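26 December 2022

The counter is the one thing in the kitchen I managed to keep in order over the holiday, so I'm writing about that. The sink is another matter.

We put the long butcher-block top in when we redid this side of the kitchen. It came from Lambrechts, who cut it to length and left the oiling to us. I was against wood next to a cooking area and Toon was for it, and he won by ordering it. I've come around. It marks easily and I've stopped minding the marks, except for one ring near the far end that I think was a paint can.

For most of the year the counter collects mail, chargers and whatever comes out of coat pockets. Before Christmas I cleared all of it into a box, put the box in the hall closet, and only put back things I was going to use or look at. That was the fruit bowl, the candles, four jars of jam, a stack of white plates and the white bowl I use for everything.

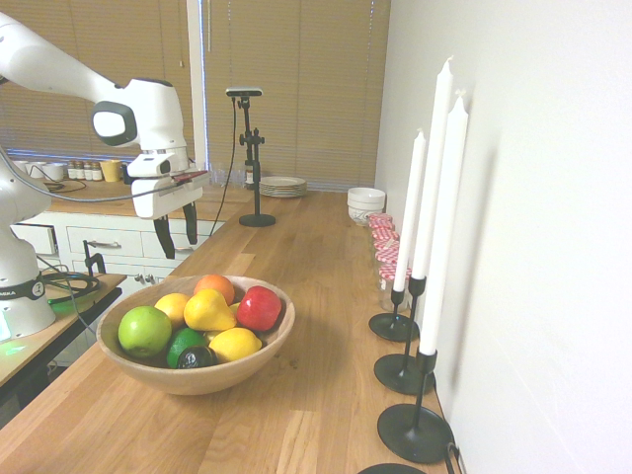
*The wall side of the counter, with the jam jars in behind the candles.*

The jam is from my aunt, Celina Jakubowski, who makes it every summer and hands it out in December. It's plum this year, and she says it set too hard. The jars have the red-and-white checked lids, the kind everyone's jam seems to come in. I lined them up along the wall thinking I would give two away, and I have not given any away. One will get opened for New Year's pancakes and then I suppose the rest are ours.

The plates don't normally live on the counter. They belong in the upper cabinet, but with people coming through for coffee and cake at odd hours it was easier to leave a short stack out where anyone could take one. I meant to put them back this morning. They may stay until January.

The candlesticks took me longer than they should have. They're plain black metal with a thin stem and a flat round foot, bought at Butov when the store in Wedetstead was closing. The candles are ordinary white tapers. My first try was a group of them in the middle of the counter, and that looked fine for one evening, but every time I wanted to roll out dough I had to move them all. Against the wall they are out of the way and I like the shadows they make on the white paint. I've decided to keep them standing well apart from anything that could catch. The towel hook that used to be on that wall has come down, and there are 2 filled screw holes to paint over.

I do burn them, but only when I'm in the room. Tapers drip if there's a draft, and our back door has one. Wax on oiled wood comes off if you let it go hard and lift it with the edge of an old plastic card. I tried the iron-and-paper method once and got a pale patch that took 3 coats of oil to hide.

The bowl is the part I'm happiest with. It's round, light wood, close in color to the counter, and it was a wedding present from Toon's side. For years it sat on top of the refrigerator with batteries in it. Now it has fruit in it, and we eat more fruit, simply from having it at hand level.

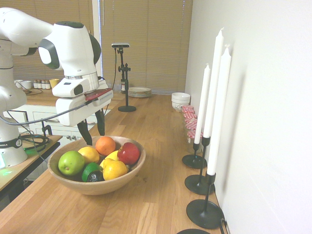
*Apples, citrus and the avocado I keep checking on.*

I know you aren't supposed to keep everything together. Apples make the other fruit ripen faster, and avocados most of all. I do it anyway, but I buy small amounts and go through the bowl every couple of days. Anything going soft gets used that day or moves to the fridge. The lemons and the lime would last longer in the fridge too, but I forget I own lemons if I can't see them, and then I buy more. At one point in the fall we had 8 in the crisper drawer.

The avocado is very dark, so it needs to be used soon. I press near the stem end with my thumb, and if it gives a little, it's lunch. Toon doesn't like them, so there's no hurry from anyone except me.

I washed the bowl before I filled it, by hand and quickly, with warm water and a bit of dish soap, then dried it with a towel and stood it on its edge overnight. It had gone gray inside from the batteries and the dust. I rubbed in some Satum board oil, the same can we use for the counter, and wiped it back after 4 hours. It could use another coat. A folded paper napkin in the bottom would catch juice if something split, but I haven't bothered.

What's left to do: paint over the screw holes, put the plates away, and go through the box in the hall closet. I already know the spare car key is in there, because Toon asked for it yesterday and I had to dig. The rest I can't remember, so most of it can probably go.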